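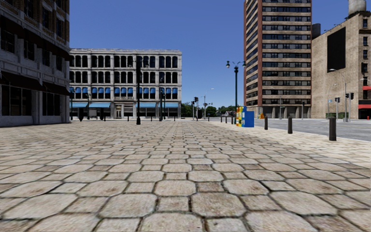 Número 9

Lectura: 2 minutos

Repaso de seguridad del horno eléctrico de casa, con mis comentarios

Antes de que llegue diciembre y el horno no descanse ni un día, le hago una revisión completa. El mío es un Grabner de sobremesa que ya tiene 5 años, y la lista me sirve igual para el Steleo de mi madre. Voy apuntando lo que encuentro, que luego se me olvida todo.

[x] Enchufe y cable
Desenchufado, claro. Paso los dedos por todo el cable buscando grietas o zonas blandas. Bien, aunque tenía un doblez feo detrás del mueble y lo he recolocado.

[x] Potencia y toma
La placa marca 2,105 W (la coma es de miles, ¡menudo susto si no!). Va directo a la pared. En casa de mi madre estaba en una regleta con el hervidor - ya no.

[x] Goma de la puerta
Truco de siempre: cierro pillando una tira de papel y tiro. Si sale sola, mal asunto. Se resiste en todo el contorno menos abajo a la izquierda, así que he pedido la junta en Gruvum.

[ ] Bisagras
La derecha cruje. No es grave, pero la puerta baja de golpe en el último tramo y eso con una fuente caliente en la mano no me gusta nada. Pendiente.

[x] Cristal
Ni fisuras ni desconchones. Grasa, toda la del mundo. Lo he limpiado en frío, con bicarbonato y paciencia.

[x] Resistencias
Las dos se ponen rojas de forma pareja. La de arriba tenía un pegote de queso carbonizado de vete a saber cuándo (la lasaña, seguro).

[x] Ventilación
Dejo 9 cm libres por detrás y por los lados. El manual del mío pide menos, pero prefiero que respire.

[ ] Termostato
Con el termómetro Wernden dentro y el mando a 70 grados, se me pasa bastante y tarda en bajar. Para asar me da igual, para secar tomates no. Repetiré la prueba con el horno vacío y más tiempo antes de llamar al técnico.

[x] Temporizador
Suena y corta. Pitido insoportable, eso sí.

[x] Bandeja de migas
Fuera, lavada, seca y otra vez dentro. Es lo que más me da pereza y lo que más humo quita, así que toca cada mes.

Quedan pendientes la bisagra y el termostato. La junta la cambio en cuanto llegue el paquete.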